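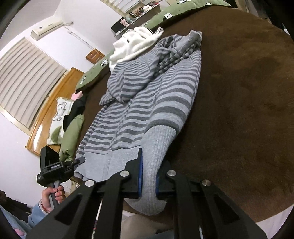

Striped one with the hood, cuff in the jaws, second gripper down by the hem.

02/03/2024

Saturday catch-up, coffee number two, nobody else on the bench so I'm finally writing up the week.

Recording total for the Pirnora set is 485 folds, of which 65 are hooded things. I wanted more hoods by now! The hoods are slow and everybody quietly picks T-shirts if you let them choose, me included. From next week the pile gets dealt out in order and you fold what's on top.

Cuffs first, while I remember. Solène's way is to take the ribbed cuff right at the narrow part and let the loose end hang out past the pads, then bring the sleeve over the body in one go. I've been grabbing the sleeve higher up and it bunches every time. With hands you don't notice, you just flatten it with your other three fingers. With two jaws you have no other three fingers, so the bunch stays there and you end up chasing it around the blanket. Tried her grip on ten tops yesterday and I'm a convert.

Stripes are turning out to be nice to work with, by the way. You can see a twisted sleeve from across the room. Plain dark sweatshirts on the brown blanket are the opposite, I lost a drawstring completely on one of them. Can we PLEASE get a light blanket as well? Plush is fine and I'd keep it (real beds have them), but I want a second color.

Now the thing I really sat down to write, the talk with the finishing room.

Raphaël and I went over to Grastel after the early shift. Six folders, plus Florian who runs the room. The plan as it stands: the folding cell takes the flat stuff, towels and pillowcases, starting in July, and the people keep the garments and whatever the cell spits out. Then garments later, if our recordings are any good. That "if" got a laugh, and not a very friendly one.

Things they said, more or less as I heard them:

Towels are the rest. I had never thought of it like that. We figured we were taking away the dull part, and we are, but an hour of towels is when your shoulders let go and you talk to whoever is across the table. Eight hours of hoods and fitted sheets is a different job at the same pay. Florian says he hears this and he'll raise the pay question with the owners. He didn't promise anything and I wrote that down in front of everybody.

Rejects. Who fixes them, and do they count toward your target? Right now the plan says 90 pieces an hour per person and says nothing at all about rejects. A badly folded towel is more work than an unfolded one because you have to shake it out first. Raphaël thinks Dirneo can log rejects separately so they don't drag down a person's number. I said I'd rather have no per-person number while the cell is new. We argued about it in the van the whole way back, still open.

Who are the grippers for? Two of the folders asked if using them means teaching their own replacement. Solène answered that one, not me, and I was glad, she did eleven years at the tables before she came over to us. She said yes, partly, and that's why they should be paid for it as skilled hours and have their names on the work. I had a softer answer ready and I'm happy I kept it in my pocket.

Then they tried the grippers and the mood got a lot better! One of the older folders did a hooded top on her second go that was neater than anything of mine from January. She put the hood off to the side first and left it alone until the sleeves were done. I always fold the hood down first and then fight with it. So now I have two orders for the same garment and no idea which one we want in the set. Timothée says keep both and tag them, Stijn says pick one or the arm will dither between the two. I lean toward Timothée but Stijn has been right about this kind of thing before — ask him to show us on the pillowcase data, where we had the same mess.

Hands: my right forearm is sore after a long session. Same for Raphaël. If we're asking the folders to do this, I don't want anyone on it longer than 40 minutes without a break, and that goes for us too. The squeeze itself is light, I think it's the holding up between folds that gets you. Rest them on the bed while you sort the next piece.

Gallardo wants a number for the proposal. They asked for 995 garment folds before they'll fund the second phase. We can get there, but not with the hoods properly covered unless the Grastel people join in, and they shouldn't join until the pay is in writing. I'll tell Gallardo so in those words.

To do
Light-colored blanket, ask Timothée.
Tag field for fold order (hood first / hood last).
Florian: rejects and the hourly target, in writing, before we go back.
Stijn: pillowcase comparison.
More hoods. Me too, no cheating.
Wash the olive green thing, it has been in every pile since we started.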